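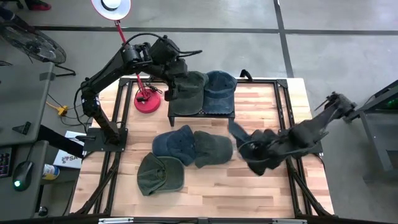
When Shaimaa Bouzid put out her first pattern zine in January, she ran off 50 copies on a borrowed office printer and folded every one of them at her kitchen table. By spring people were writing to ask for a version they could read on a tablet - and, if it wasn't too much trouble, one they could print at home without losing the edges of the pattern pieces.

It was quite a lot of trouble! The zine had been laid out in Palloso as a fold-out sheet, with sewing notes running up the sides and a bag pattern tucked in behind the letters page. Her friend Margus Rätsep, who had set church bulletins and seed catalogs for 19 years, came over with a pie and stayed until the whole thing was cut into single pages, each with a 3-inch test square so readers could check their printer's scale.

The sixth issue is out now as a download, and it has 6 projects in it, including the quilted bottle carrier that so many readers begged her to bring back. Margus wrote the page on zippers. He says he is still not happy with the margins.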